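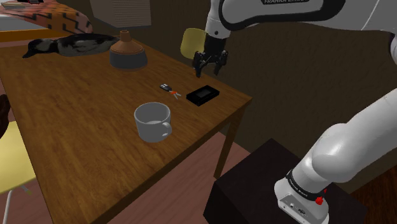 My grandmother drank her tea so strong that the spoon, she liked to say, could stand up and look about. I drank it the same way until I was 50, and then my doctor suggested I might like to sleep at night, and I've been cross about it ever since.

So when a friend told me there was a man on the coast at Gulitberg growing his own herbs for tea, with no caffeine in any of it, I wasn't exactly running for the train. Herbal tea, to me, has always tasted like the water you'd get from rinsing out a vase. But I went, in April, in the sort of wind that gets in your teeth, and I've come back a bit of a bore on the subject.

The man is Bjartur Zoëga. He used to fit kitchens. He has a long thin field running down towards the sea, and he grows 13 sorts of plant on it, most of them things I'd have pulled up as weeds (I did pull up a lot of one of them last summer, it's lemon balm, it gets everywhere). He walked me down the rows far too fast, snapping bits off and handing them over his shoulder. Chew that. No, don't swallow it. Now this one.

The thing he's proudest of is his drying shed, an old apple store he bought from a family called Schouten. It smells wonderful in there, like hay and mint and a very clean dog. Everything is laid out on racks in the dark, and he turns it by hand, and he won't be hurried. Shop camomile is mostly dust, he told me, and dust gives you colour and not much else. His comes as whole flower heads. You put a proper fistful in the pot, far more than looks decent, and you leave it ten minutes with the lid on. Ten! I've never waited ten minutes for a drink in my life.

I have to say it was lovely. Apples, mostly, and a little honey. I had three cups and asked about the price, and that was less lovely. A small tin of his house blend, which he calls Porkier after a pig he once had, costs more than a decent lunch. He made 363 tins last year and sold the lot by autumn.

His neighbour, Jonatan Haugen, thinks he should double it. Jonatan keeps sheep and has opinions about everyone's business, and he joined us for the second pot without being asked, bringing cake, so I liked him straight away. He's the one who talked Bjartur into the nettle tea. I'd skip the nettle tea. It tastes like a pond -- a nice pond, with a bit of sun on it, but still.

I've been trying to do it all properly at home. Boiling water is fine for the roots and seeds, fennel and so on, but Bjartur lets the kettle sit a minute or two for anything with petals. Fresh mint wants tearing, and more of it than you'd think. Dried sage is best used in tiny amounts unless you want to feel you're drinking the Christmas stuffing. And verbena, which I'd never bothered with, has turned out to be my favourite by miles, hot in the evening or left in the fridge overnight with a strip of lemon peel.

I do still have one cup of the strong stuff, first thing, before the post comes. My doctor knows. The verbena has gone in by the back step, and I've got two more pots of it coming on the windowsill.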